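Follell Club Gripper Kit

For school robotics clubs and student competition teams
Made by the Ostdale student workshop

The Follell kit is a two-finger gripper, which our students designed for the tableware task of the October competition. It is sold to other clubs at the price of the parts. The first drawings are from Sheyla Huaranga and Fredy Chávez, and Efraín Betancur keeps the assembly guide up to date.

In the box
Gripper body with motor, assembled
2 black fingers
Foam pads, one spare set
12 screws and a hex key
Printed guide, 198 g paper cover, English and Spanish

The foam should be glued one evening before the first practice — the glue needs the night. Please write your team number on the fingers with a white marker, because at competitions they are often exchanged by mistake. We tested one pair for nearly 3000 grips before we changed the pads.

Practice with a plate

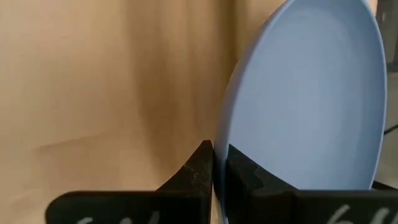

Can we use the kit with our own arm?
Most clubs do. You need a flat mounting plate at the wrist, and the drawing for it is on the last page of the guide.

Orders are collected by Yurani Rivadeneyra until the end of each school term. Single pads can be ordered also — please tell us which finger, left or right.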